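Bird feeder watch with second graders, worth the mess?

mossyboots_teach
Hi all! We're starting our March bird count outside the science lab window, and I'd love to hear how you keep little ones interested past the first 2 minutes.

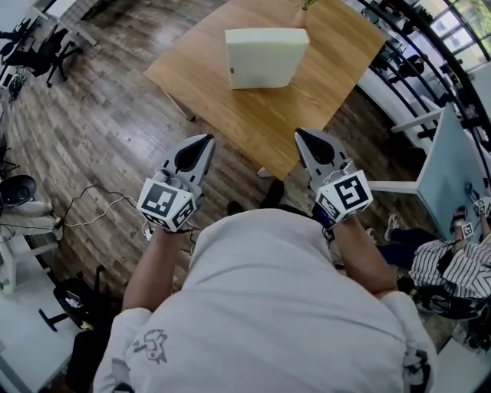

My plan is one feeder, black oil seed, and a tally sheet on a clipboard (they do love a clipboard!). We'd go out at 10 in the morning, right after snack.

wrenhouse
Oh, you'll have such fun! I'd skip the tally sheet the first week, though, and just let them look and talk. Mine got so busy making marks that they missed a nuthatch walking headfirst down the trunk, bless them.

G. Leblanc
I have to disagree, friendly as ever. Without the sheet my group at Manton turned it into recess. Drawing the beak and the tail slowed them right down.

wrenhouse
Fair enough, Gaëtan, but you have fourth graders! Seven-year-olds are another kettle of fish.

pinecone_patty
We do half and half, looking first and then drawing whatever they remember, and some of those drawings are a hoot. Do put a tray under the feeder, or you'll be sweeping hulls until summer.

mossyboots_teach
Thank you, all of you! I think I'll go Patty's way and save the tally for week two. Does anybody know if safflower really keeps the squirrels off?

pinecone_patty
Not ours, hon.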